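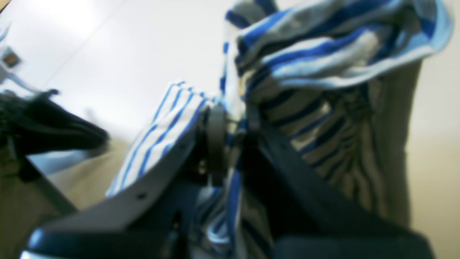
Blue stripe on white to the left, grey with blue and navy to the right.

1/ Striped laundry, a thread. I fold a lot of it and I have opinions on grain, shrinkage and where to put the first crease. Mostly woven and knit cotton, mostly blue on white. Written up on Wednesday, March 5, 2025, with the kettle on.

2/ Start by sorting on construction. Colour comes second. A yarn-dyed woven stripe is made of threads that were coloured before weaving, so the stripe follows the grain exactly. A printed stripe follows the grain only as well as the printer fed the cloth.

3/ Test: turn the cloth over. Same stripe, same strength on both sides, it's yarn-dyed. Paler on the back, it's printed. Takes two seconds and decides how you fold.

4/ On yarn-dyed cloth the stripe is your ruler. Fold so that stripes land on stripes and the edges will be square without measuring. On printed cloth ignore the stripe and go by the hem or the side seam, whichever is straighter.

5/ Knits are a third case. Most striped tees are knitted in the round or cut from tube, and the fabric can spiral after washing. One side seam drifts to the front. You can't fold that out. Lay it flat, let the seam sit where it wants, and square up the shoulders.

6/ Clémence Riviere asked me last time whether spirality can be reversed by washing again. Partly. Pull it back to shape damp, dry it flat, and it will hold until the next wash. It's a property of the yarn twist and it will be back.

7/ Mixed stripes. Grey grounds and white grounds go in separate piles here, even when the blue is a near match. Greys hide lint and whites collect it. If they share a stack, the whites come out of the cupboard needing a roller.

8/ Same goes for washing. Whites with a blue stripe go in at 40 with a colour detergent, never a whitening one. Optical brighteners change the white and leave the stripe looking dull beside it. I changed over in September and wouldn't go back.

9/ Now the crumpled stage, where most of the time goes. A garment straight from the basket has a long axis, even if it doesn't look like it. Find two points that belong at opposite ends, hold them, and pull until the stripes between them are parallel. Put it down. Then start folding.

10/ People skip that and fold the heap. The stripes give you away: if they run at three angles inside one panel you have folded a crease into it, and it'll be there in the morning. 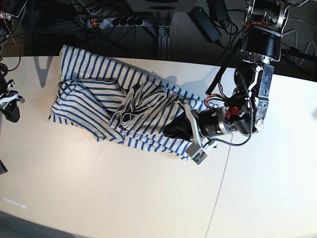 Blue and white stretched over the table. Smaller grey-and-white cloth heaped in the middle, black fabric just to the right of it.

11/ Pile-ups. Small items get caught in large ones in the drum. Take the small piece out before you touch the big one. Doing it in the other order means spreading the large garment twice.

12/ Dark pieces come out next, before any smoothing. Black cotton sheds onto white for the first several washes, and pressing the two together with your palms works the fibre in. If the dark layer is a lining, turn the garment and deal with the lining side first.

13/ Work surface: white or pale, hard, wiped down. I've used a quilted ironing blanket and it grips the cloth, so the lower layer stays behind while the upper one moves. A smooth top lets both layers travel together. Wipe it dry. A damp patch will hold one corner and skew the rest.

14/ Table height matters more than people expect. Mine is on 5 cm blocks. Before that I was bending for every collar, and a basket of shirts has a lot of collars.

15/ Catalina Cabral does hers on the bed and gets perfectly good results. She also has a much firmer mattress than I do.

16/ Creases. A first fold should be light, just enough to place the cloth. Check the alignment at both ends, correct it, then run the edge of your hand along. If you press first and check second, you are ironing in the error.

17/ For a striped shirt with horizontal stripes I use thirds, vertically, then halves from the hem up. The vertical folds are the ones you can verify: each stripe should continue straight across the fold line. The horizontal fold tells you almost nothing, as any stripe will sit parallel to any other.

18/ Vertical stripes, swap it. Check on the hem fold and trust your hands on the long ones.

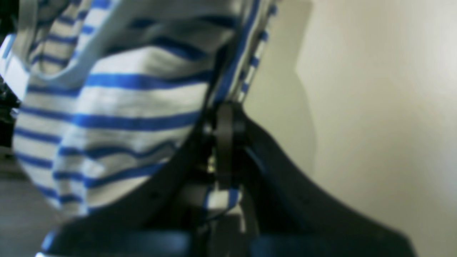

Bright blue stripe, soft folds, with a wider unstriped band across the upper part.

19/ Unstriped bands are useful. Where a garment has one, at a yoke or along a hem, its border with the first stripe is the best reference line on the cloth. It's easier to see than a seam and longer than a label.

20/ Rolled edges. Jersey curls toward the face at the hem and toward the back at the sides. Woven cotton rolls only if the hem has shrunk at a different rate from the body, usually because the thread is polyester and the cloth isn't. Steam relaxes it. Weight alone does not.

21/ Don't stretch a curled hem to flatten it. You get a wavy hem, and it's permanent on anything with elastane.

22/ Storage boards. I use a Kornik folding board for the stack height and nothing else. It's too narrow for adult sizes in my view, but as a template for shelf width it's fine.

23/ Shelf liner is Sturell, the plain one. The ribbed version leaves lines on the bottom item. A small thing, but the bottom item is always the one I want.

24/ Stack limit: stop when the lowest fold starts to flatten hard. On my shelf that comes sooner with jersey than with woven, and sooner again with anything brushed.

25/ For anyone asking about weights: my kitchen scale says a little over 303 g for the heaviest striped top I own, long sleeves, thick cotton. Everything else I have in stripes is lighter and dries overnight on the rack.

26/ Next thread is tea towels. Linen, so most of the above needs changing. Bring your own starch opinions.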